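Travel Notes > Visits > Open Days > Student robotics at Kirkeo

I nearly skipped this one. My cousin Nadja Oberholzer had been on at me since spring to come and see what her robotics class gets up to, and I kept finding other things to do (I'm the person in the family who can't set a microwave clock). But I was going to be in town in June anyway, the open day was free, and she promised me lunch. So off I went!

Kirkeo is a twenty-minute walk from the station if you take the path along the canal, and longer if you trust my phone, which sent me round the back of a tile warehouse. There's bike parking out front and a bakery across the street that does a very good poppy seed roll. I had two. The doors opened at ten and I still managed to be early, so I stood in the stairwell reading the posters until someone let me through.

The class runs for 19 weeks and the whole second half is one big project. This year's is called Zunodik, and the idea is to teach a robot arm ordinary household jobs by collecting lots of demonstrations done by people. You carry a gripper in your hand, you pick things up and put them down with it, and the recordings go off to be turned into training material. Then the robot has a go. That last part wasn't on show, which I was a bit sad about, but Nadja says it would have been mostly waiting and then groaning.

Mechthild Camenzind, who teaches the course, gave the welcome talk. It was short, bless her. She told us the students had set themselves a goal of 85 hours of recordings by the end of term and that they had 63 so far, and then she looked over at the students in a way that made a couple of them laugh nervously. After that we were let loose.

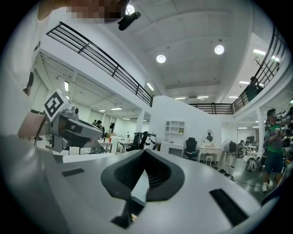
I got put in a group with a retired couple and a very serious boy of maybe eleven who asked better questions than the rest of us put together. Our guide was Thanasis Chatzigeorgiou, a second-year who came to the class from furniture making and still talks about joints and hinges like they're old friends. He walked us through a normal session. Someone picks a task from the list, say putting a cup back on a shelf. They do it again and again, starting from a slightly different spot each time, and afterwards they sit down and throw out the bad takes. The throwing out takes forever, he said. His record for the most boring afternoon was folding the same hand towel until he started dreaming about it.

Then we got to try! The gripper is heavier than I was expecting, and you squeeze to close the fingers, and for the first few minutes I moved like somebody carrying soup. Thanasis kept saying "slower, slower, now slower than that." My task was to move a sponge from one side of a tray to the other. I dropped it. I dropped it again. On my third go I got it across and the serious boy said "good" in a voice I'd like to hear from my boss once in a while. He did it first time, of course.

What I liked most was hearing the students argue. Severin Auer wants every session done to a script, with the same order of tasks so the takes can be compared later. His sister Heidrun (yes, they're both in the class, and yes, they ride home together) thinks people should just tidy up the way they'd tidy up, mess and all, and let the computer sort it out. They'd clearly had this fight before, and neither gave an inch in front of us. I'm with Heidrun, for what it's worth, though Severin had a chart.

Lunch was lentil salad and a really decent plum cake, and I ended up next to a man from Mosoti, a small company that takes a few of the students as interns each year. He said the thing they look for is whether somebody writes down what went wrong. Nadja wrote that on her hand.

A few practical bits if you want to go next year. Wear flat shoes, there's a lot of standing. Eat before the welcome talk. Ask for a try early, as the wait got long after two o'clock. The tour takes 3 hours if you stay for the questions at the end, and the bus back was packed, so I'd walk.

I bought a tote bag. I've since been told I hold my coffee cup differently.

Comments

Lotte_P
We were there in the afternoon and my daughter got a turn with the sponge too! She hasn't stopped talking about it. Do you know if they take kids for the summer workshop?

bramblefoot
Team Severin here. You need the script or you can't compare anything.

Nadja O.
You left out that you dropped it a fourth time, on the way to put it away. @Lotte_P yes, from age ten, sign-up is on the Kirkeo page.

Related
A morning at the Provia clock workshop
Canal walks with a bakery at each end
Open days worth the train fare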